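The Tidy Arm Comes Calling

The brochure for the Corker runs to twelve glossy pages and uses the word "effortless" on nine of them. It promises a robot arm that will clear a table, sort a toy shelf and put things back where they live, all after what the company calls a short teaching period. The kit costs $3,840 before you add the wrist camera, the software plan or the person you will need to call when it stops.

I have read a lot of brochures like this one. Most of the machines in them could do one thing very well under the lights of a trade show and not much else by the time they got to a customer. So when Gastunero, the firm selling the Corker package to preschools, toy libraries and the kind of family that already owns two robot vacuums, offered a morning with it, I said yes and brought a long list of doubts.
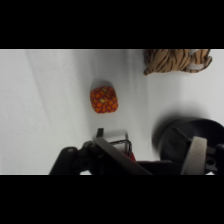 Tudur Rowlands runs the sales side and does not mind a rude question. I asked him why every item in his demo kit seemed to be soft. Soft things forgive a bad grip, he said, and people are less nervous around them. Fair enough, but a family's floor is also full of coins, crayons, wet socks and the tiny plastic shoes that come with dolls. The catalog of objects the Corker is sold as knowing lists 212 entries. I went through it over lunch and found four kinds of stuffed bear and no sock.

The teaching period deserves a closer look too. You guide the arm through a job by hand, again and again, and the software builds a routine out of your attempts. Gastunero's own guide suggests fifty runs per task. At two minutes a run that is most of an afternoon, spent showing a machine how to move a beanbag. Anyone with a four-year-old will see the problem. You could have the four-year-old do it, badly, for free.

Then there is the plan. Gomo is the subscription that keeps the routines stored and updated, and it comes to $913 a year. Without it the arm still moves, but it forgets anything you taught it more than a month ago. Rowlands calls this "keeping the library fresh." I would call it rent.

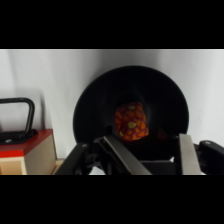

Ieuan Landeg, who spent eleven years fixing packing machines before he joined the company as its service lead, was more use to me than the brochure. He told me the calls he gets are rarely about the arm itself. They are about light. A customer moves a lamp, or the sun comes around to the other side of the house in March, and a routine that ran all winter starts missing by an inch. Shiny things are hard. Dark things inside other dark things are harder. His advice is to leave the setup alone once it is working, and I believe him, but I have never lived in a house where anything on a table got left alone.

He also talked me out of the cheaper bundle. The Price package (named for the company's first customer, confusingly, and not for what it costs) drops the camera at the wrist and relies on one fixed view from the side. It saves you $1,254. Landeg says half the people who buy it come back for the wrist camera within a few months, and pay more for it that way. I asked why they still sell it. He suggested I ask sales. Sales said it was popular.

I will give the Corker this much. The arm is quieter than I expected, the stop button is big and easy to reach, and the printed manual is written in real sentences by someone who has used the thing. Those are not small points in this business. 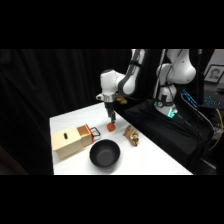 Can you set it up without help?

Only if you are patient and own a good drill. The base has to be bolted to something heavy, the first calibration took me just under three hours with the manual open, and the phone line closes at 4 p.m.

For a toy library with steady hours and one bright room that never changes, I can just about see the case. A research group might get its money's worth out of the teaching software alone. For a family, I would wait a couple of years, or at least until the object list has a sock in it.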